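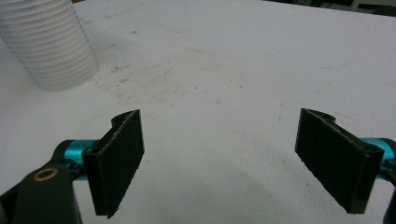 Open fingers, a ribbed cup, and a tabletop that could use a sponge.

Can It Clear the Table Yet?

Every October I get the same question from readers, usually folks who have just finished putting away the summer things and are looking at the state of the kitchen, and it goes something like this: you write about these machines all year long, so when is one of them going to come over and clean up after my family? I love getting these letters, I truly do, and I have been promising a proper answer since the spring, so pour yourself something warm and let me try.

The short answer is "some of it, slowly, and please stay in the room." The long answer starts with the cup.

Cups are a good place to begin because everybody has them and everybody drops them. A plastic cup weighs next to nothing, it gives when you squeeze it, and it slides away if you bump it. You and I handle all that without a thought (my granddaughter was doing it before she could say "cup"), but a machine has to be taught how hard is hard enough. The way a lot of groups go about the teaching now is to have a person do the chore with a gripper held in the hand, over and over, with a camera watching, and then let the computer learn from what it saw. Two fingers, one table, and a great deal of patience!

I spent a long Tuesday talking this over with Osvaldo Mendonça, who has been at it for 7 years and who was kind enough to let me ask every silly question I had. He works on a project called Elliser, and its whole aim is tidying: tables, counters, workbenches, the places where things pile up. They have collected 3,212 demonstrations so far, and more than 800 of those are nothing but cups. I asked him if that wasn't rather a lot of cups. He told me he dreams about them, and that he would still like more.

Now, picking up a cup that stands by itself is close to being a solved problem, at least in Osvaldo's opinion. On a good day their arm will do it all morning. Stacks are another story. When cups are nested they cling together, and if you have ever stood at a party trying to peel one cup off the pile and come away with three, you already know the trouble. A person gives a little twist, or a tap, or blows on the rim. The arm tends to take whatever comes up and carry it off looking very sure of itself. They have been trying a sideways wiggle this fall, and he says it helps with some cups and makes things worse with others.
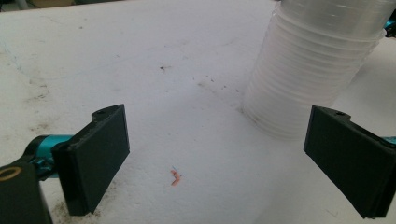
And then there are the crumbs, and I use the word loosely. I mean all the bits that end up on a table where people have been busy: a snip of something, a thread, a fleck of who knows what. To my mind this is where the housework question really gets decided. Anyone can carry off the big things. My mother could look at a table I had just cleared and find a scrap the size of a fingernail clipping, and back I would go. A machine has to notice the scrap, and decide whether it is trash or something that fell off a thing you care about, and then get hold of it, and flat little pieces are miserable to pinch with wide fingers. Osvaldo said that if he could have one wish it would be fingernails.

Stains are a different department altogether. A gripper can't pick up a smudge, of course, so it needs to know when to put down one job and reach for a cloth, and how hard to rub, and when to give up because the mark has been there longer than the table has had legs. I saw a wiping routine from a firm called Claron at an open house last winter, and it did a lovely job on the middle of the table and left the edges for somebody else. (I have lived with people like that.)

Shop floors are a little further along than kitchens, I think, mostly because a shop can arrange itself to suit the machine. Yan, a small packing outfit I have mentioned here before, has an arm that moves trays from one bench to another, and it does that well enough that the crew stopped watching it by the second week. But the benches are always in the same spot, and the trays are all alike. When I asked who sweeps up under them, I was shown a broom.

As for buying something for your own house, a couple of you wrote to ask about Alter, the countertop helper that was announced in the summer. I have only seen it run once, for a few minutes, on a counter that had been set up ahead of time, so I would rather not tell you yes or no. If you have put down a deposit, do write and tell me how it goes when it arrives, and please include the bad parts. I would especially like to hear what it does with a stack of cups, and with anything smaller than a grape.

My own guess, for what it is worth, is that we will see the carrying chores done decently well before the picking-at-little-things chores, and that the wiping will land someplace in between. Until then I will be keeping my sponge. Osvaldo has invited me back to see the new finger pads after the holidays, and if you have questions for him, send them along to me by the end of the month and I will bring the whole pile.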